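Handout 4: Teaching by hand and teaching by remote
Introduction to Robot Learning, practical strand
Lacey Staniforth, June 2023

Last time we finished in rather a rush, with half of you already putting your coats on, so let me go back over the last ten minutes before we start on anything new. We had agreed that there are plenty of household jobs that are very easy to show somebody and very hard to write down. Putting a plate in a dish rack is my favourite (you will be sick of it by the end of the module, I'm afraid). Try writing out every movement of your wrist as you do it and you will see what I mean. So we show the robot the job, many times over, and let it learn from the record of what we did.

There are two ways of doing the showing that you need to know for this course.

The first is teaching by hand, which the books call kinesthetic teaching. You put the arm into its guiding mode, take hold of it near the wrist and walk it through the job yourself. It is a lovely way to begin, and most people get the feel of it in one afternoon. You notice at once when the arm is near the end of its reach, and you feel it in your own shoulder when you have asked for something awkward. The trouble is that you are standing there with your hands on it. Your sleeves get into the camera views, and with two arms to guide you soon wish you had been born with a spare pair of elbows.

The second is teaching by remote control, or teleoperation. You stand back and move a hand controller, or a smaller copy of the arm, and the real arm follows. The views stay clear of people and one person can manage two arms after a bit of practice. What you lose is touch. Mohandas Thampi, who ran our first sessions on the Aken bench, used to tell beginners to listen for the plate meeting the wood, and I still think that is good advice.

The kitchen bench: plates, rack and arms

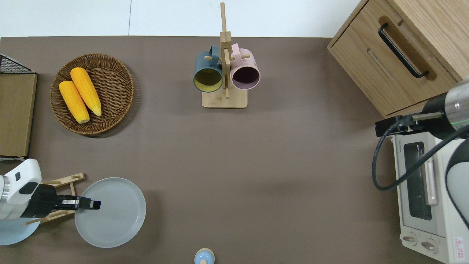
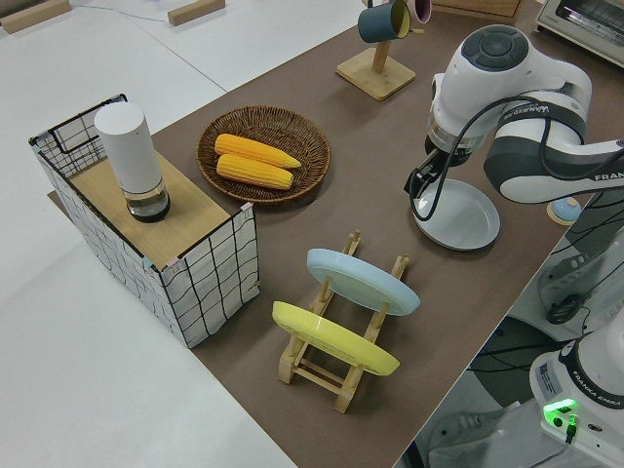
Now, what makes a good demonstration? I would ask you first of all to be patient with yourselves. A plate is a wide, thin, slippery sort of thing, and the grip you choose at the start decides how the whole of the rest will go. If you take the rim too shallowly it will swing, and if you come in at a slant you may find there is no comfortable way of turning it upright over the slot. Think about the end of the job before you close the fingers - it saves a great deal of muttering later on.

Do keep to a steady pace. The recorder saves the joint positions, the gripper opening and the camera views together, and a long pause while you make up your mind is saved as faithfully as everything else. The robot may then learn to dither exactly where you dithered. If you need to think, think before you press record. A small wobble followed by a sensible recovery is worth keeping, though, as the robot will wobble too one day and needs to have seen what to do about it.

Please vary the starting places as well. Llinos Mostyn's group collected 627 demonstrations last year, which was heroic, but in the early ones the plate began in very nearly the same spot every time. The trained robot did beautifully until somebody moved the plate a hand's width to the left. We went back and recorded 200 more with the plate started all over the table, and those did more good than all the early ones put together.

For the coursework, each pair should record 92 demonstrations of one job, split evenly between the two partners. Write down who held the controller for each, as people have different habits and you will want to compare them. Mark failed attempts as failed but leave them in the folder. Your report should be no more than 2,000 words, and I would far sooner read about one thing that puzzled you than a tour of every menu in the software.

Before you record:
Check that you can reach the stop button without looking for it.
Move each arm slowly through the space it will need.
Look at every camera view on the monitor.
Agree aloud with your partner where the job begins and ends.

Reading for next time is the Ellwood chapter on copying errors, as far as the worked problem. Roland Penrose will take the practical groups, so bring him your questions about the controllers.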